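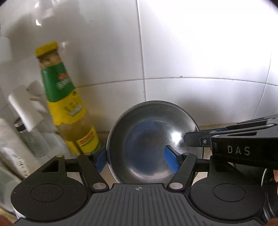

A small stainless steel bowl, with a bright spot of light shining back from the inside.

Why Is Metal So Shiny?

By the Bruvora Kids Science Desk
September
6 shares | 4 comments

Search Bruvora Kids: type a question

Have you ever picked up a spoon at breakfast and found your own face looking back at you, all stretched and silly? Then you have already started on today's question, and you didn't even have to leave the table!

Let's begin with light. Light comes from the sun, or a lamp, or a candle on a birthday cake, and it travels in straight lines until it bumps into something. When it bumps into a towel or a piece of toast, it gets scattered every which way, like a handful of marbles dropped on a rocky path. Some of that light reaches your eyes, so you can see the toast, but you can't see your face in it (and what a strange breakfast it would be if you could).

Polished metal is different. It is very, very smooth, and light bounces off it in a neat and tidy way, like a ball off a gym floor. The light keeps its pattern, and your eyes see a picture of whatever is nearby. We call that picture a reflection.

There is something special going on inside the metal, too. Everything is made of tiny bits called atoms, and atoms have even tinier bits called electrons. In most things the electrons stay close to home. In metal, lots of them are free to wander, and when light arrives they wiggle and send most of it right back out again.

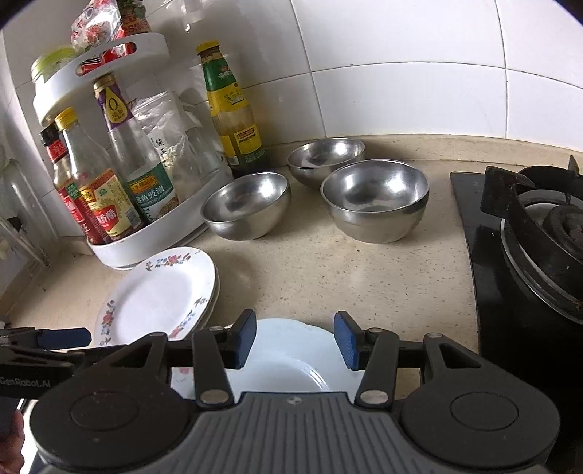 Three stainless steel bowls and a white plate on a kitchen counter.

Now, you may be thinking, "But a plate can be shiny, and a plate isn't metal!" Good thinking. Many plates have a smooth, glassy coat called glaze, and light can bounce off that as well, only less of it. You might see the glow of a lamp on a glazed plate, but you'd have a hard time checking your teeth in it.

And why does a spoon turn you upside down? The inside of a spoon curves in like a little cave. Light from your forehead hits it and is sent downward, while light from your chin is sent upward, and so they trade places. Flip the spoon over and the back bulges out toward you, which makes you right side up again, but rather small.

Try it yourself! Hold a clean, shiny spoon near a window and look into both sides. Move it closer, then farther away, and draw the faces you see. Four drawings make a very nice set for the refrigerator.

2,592 readers liked this page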